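**Toltance House – shared table and storage check**
Ground floor, Brirnton side
Date of check: 1 February 2022
Next check: before the end of the month

Marks used: OK / FIX / WATCH. Comments go straight under the item they belong to, please, so that whoever picks this up next can follow along.

## 1. Floor and walkways

- [x] Path from door to table clear – OK
- [x] No bags or coats on the floor – OK
- [ ] Mat lies flat – FIX

The mat by the door is curling at one corner again. I pressed it down and it popped right back up, so new grip tape, please (the wide kind, the narrow one gave up in November). Everything else underfoot was great. I could walk the whole way to the window without stepping over a single thing, and that's a first for this room!

- [x] 90 cm kept free behind the chairs – OK
- [x] Chairs push in fully – OK

## 2. Table surface

- [x] Top free of splinters and raised grain – OK
- [x] Legs tight, no rocking – OK
- [ ] Underside checked for loose screws – WATCH

I love this table. I ran a dry cloth along the grain from end to end and it didn't snag once. One screw underneath turned a little with my fingers. I tightened it by hand, and it needs a proper screwdriver next time. Leaned on all 4 corners with my full weight and nothing moved.

- [x] No hot pans set down directly on the wood – OK
- [x] Spills wiped the same day – OK

## 3. Things left on the table

- [ ] Toiletries kept apart from food – FIX
- [ ] Bottles stored upright with caps closed – FIX
- [ ] Snack wrappers and packets sorted: full ones to the shelf, empty ones to the trash – FIX
- [x] No glass near the edge – OK

The rule on the Lins sheet is simple, and I'm a big fan of it: anything you rinse with goes in the bathroom caddy, anything you eat goes on the snack shelf, and the two don't share a spot. Mouthwash is the one to look out for, as a bright blue liquid looks awfully like a drink to a small child. Stand it up, check the cap, put it away high.
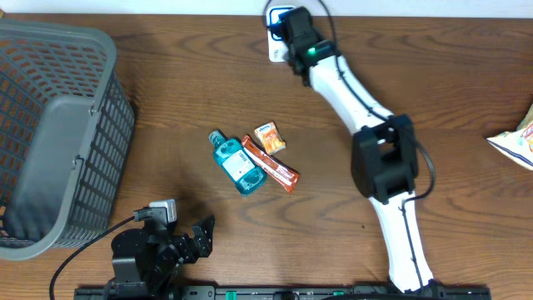 Snacks get the same quick treatment. Pick each one up, see whether it's still sealed, and read the date if you can find it. Opened bags get a clip or get finished that day (nobody has ever complained about the second option). Crumbs under a bag bring ants in by spring, so lift things and wipe underneath instead of wiping around them.

Small square packets slide under bigger things and get forgotten. Give the whole top one slow look from each side before ticking this section.

## 4. Baskets and bins

- [x] Rims and handles free of cracks – OK
- [x] Slots clear of lint and threads – OK
- [ ] Baskets off the table when done – WATCH
- [x] No basket stacked above shoulder height – OK

Run a thumb along the inside of each rim. Plastic cracks start there and they pinch! I found none this time, and I did look hard. The slotted laundry baskets are my favorites because damp towels get some air, but a slotted bottom also lets small stuff drop through. Keep loose change and hair clips out of them.

A basket may stand on the table for sorting. After that it belongs on the low rack – load limit on the rack is 40 lb per shelf, and the label is still readable.

## 5. Outlets and cords

- [x] Cover plates sit flat against the wall – OK
- [x] No cracks or scorch marks on the plates – OK
- [x] No liquids stored next to an outlet – OK
- [ ] Cords kept off the walking path – WATCH

Plates all felt cool to the back of my hand. On cords, the thing to check is slack: enough that nothing pulls on the plug, not so much that it loops where a foot could catch it. I'd like to see a couple more cord clips in the drawer. We're down to the last one.

## 6. Snack shelf and caddy

- [x] Shelf brackets tight – OK
- [x] Oldest snacks at the front – OK
- [x] Caddy drains, no standing water – OK
- [ ] Caddy labels readable – FIX

Labels have faded to almost nothing. Wumbridge has the waterproof ones in rolls of 300, and one roll would keep us going for ages. The shelf itself looks terrific – whoever turned all the packets face out, thank you, it made the date check so quick.

## To do before next check

- Grip tape for the mat
- Screwdriver on the loose table screw
- Toiletries to the caddy, snacks to the shelf
- Cord clips
- New caddy labels

Sheet goes back in the red folder.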